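Fitting a liner to a small lidded bin

A liner that slips down inside the bin is usually the wrong size or has air trapped beneath it. The method given applies to small household bins with a hinged lid, including the Orko and Surnum ranges.

Choosing the size
Measure around the outside of the rim with a tape. Lay the liner flat, measure across the opening and double the figure. The result should be slightly more than the rim measurement. A liner with an opening of 1200 mm all round is too loose for most small bins and will need a knot.

Fitting
1. Open the lid fully and wipe the rim dry.
2. Shake the liner open and lower it in, base first.
3. Push the base down with a closed fist until it meets the floor of the bin.
4. Fold at least 5 cm of the liner over the rim, starting at the hinge.
5. Run a finger round the inside to let out trapped air.

If the liner is loose, gather the spare plastic at the back, twist it 3 times and tuck it under the fold. Check that the lid closes without catching. Uneven overhang does not affect use.

Bins with a removable inner bucket, such as the Brekata, should be lined with the bucket lifted out. Replace the bucket with its handle down.
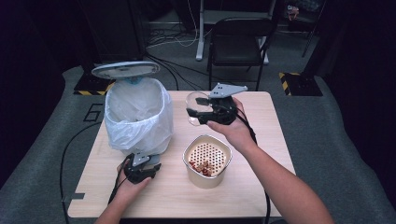
Liner folded over the rim, lid open.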